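Home | Courses | Handouts | Staff | Contact

We use cookies to keep you logged in. Accept / Settings

Work and Automation, Handout 6: When the robot takes the packing table
Lecturer: Merle Ngata

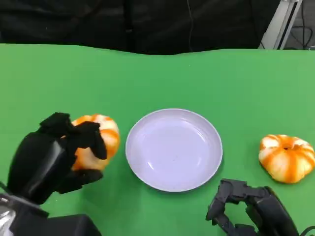
1. The task

Putting a small pumpkin on a plate is easy for us. For two robotic hands it is several decisions: which hand goes first, where the fingers close, how hard they press. Pumpkins have ribs and no two are the same shape, so a fixed program helps very little.

2. The case of Sumside

Sumside packs table decorations for shops. Before the change, 40 people worked at the packing tables in the high season. Now there are 30, and the other ten were moved to checking and to repairs. Wages stayed equal for the first year. After that the checkers received a new pay grade, and the packers did not.

Please read the interview with Huia McKinnon, pages 4 to 7. She packed by hand for many years and now she supervises two stations. She says the work is lighter for the back but more lonely, and that she misses to decide the speed herself.

3. Points for discussion

- Who should teach the machine, and is this teaching paid as skilled work?
- What happens with the small knowledge of the packers, for example which fruit bruises first?
- Compare with the Tustar case from June. There the workers were asked before the purchase.

Written answer: one page, by the next seminar.

Comments (3)

kutulska_r: Is the interview also in the library? My copy is missing page 6.

M. Ngata: Yes, at the front desk, under Sumside.

Saavedra: My aunt had the same experience with the pay grades in a bakery. I will bring it up in the seminar.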